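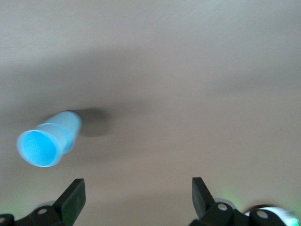

Orard Brings Back Its Light Blue Cup for School and Office Lunchrooms

Orard, the tableware maker, will start selling its light blue plastic cup again in October, six years after dropping it from the catalog. The cup will be sold under the Watine name in cases of 305, and single cups can be ordered from the company's own store in Tveit.

The shape has not changed. The mouth is wide, the sides narrow toward the base, and a faint ridge runs around the body a little behind the rim. The plastic has a matte finish and lets a little light through, so the inside of the cup looks brighter than the outside.

"We kept getting letters from school kitchens that still had a few of the old ones and wanted more," said Kyu-ri Ha, product manager at Orard. "They asked for the same blue. We tried four other colors and the kitchens sent them back."

A first run of 2,000 cups went to lunchrooms this spring for a trial. Staff washed them daily in their usual machines and filled out a short form at the end of each month. Orard received 776 forms. The most common request was for cups that come apart more easily after they are stacked wet, and the inside wall has been made slightly smoother for the October run.

The old cases packed the cups in one tall sleeve, which tended to split. The new ones use short sleeves with a paper band – kitchens can open one and leave the rest sealed.

"People drop cups. They roll off trays and get knocked over on the table," said Ju-won Na, who runs testing at the company. "Most of our work this year was on the rim, where the old cup used to crack first."

Indusen will handle delivery to schools and offices. Orders placed before the end of October ship with no freight charge. Lids are not part of this release. Orard expects to decide on a lid, and on a smaller cup in the same color, after the first full school term.

Sample cups are available to purchasing staff on request from the Orard sales desk.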